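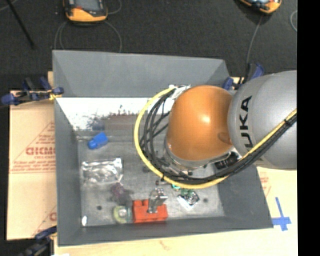

Reed and mouthpiece notes — September, evening

Second go at the Damgaard tenor mouthpiece. Ditte Þorgeirsson swears by hers and says it opens up the low register. I gave it the whole rehearsal and I'm not convinced. Low B flat spoke a bit sooner than on my old piece, but I was also on a fresher reed, so that tells me next to nothing. Should have kept the reed the same. Next time.

The maker's sheet goes on about a "darker colour". Huệ Đinh listened from the back of the hall with her eyes shut while I swapped between the two. She picked the Damgaard as the brighter one, then changed her mind on the ballad. I couldn't tell from behind the horn either. It cost 400 more than the one I've had since college, and for that I'd want to hear it without being told.

What I will grant it: the altissimo G is steadier. I missed it twice in 20 tries, against a good few more on the old piece. Could be the smaller chamber. Could be that I'd warmed up by then.

Reeds. The Nillby box is uneven as usual. Two good, one that might come good, the rest stuffy. Tried sanding the back of a stuffy one and made it worse. The synthetic is dull but it'll get through an outdoor gig.

Clarinet: throat A still sharp. Pulling the barrel drags everything else down with it, so I've put it back and will lip it. Huệ reckons a longer barrel. I reckon she wants to sell me hers.

Quartet — played "Sarnedska" at both tempos. The slow one is better, whatever Ditte says about energy. The bridge still falls apart at the bar of five, and I don't believe it's the drums. Bass and I are counting it differently. Wrote it out again as 3+2 and left a copy on the piano.

To do:
- same reed on both mouthpieces, Ditte playing, me out the back
- new cork grease
- ask whether the Damgaard can go back if it's been played

Contact | © Aton Quartet | Back to top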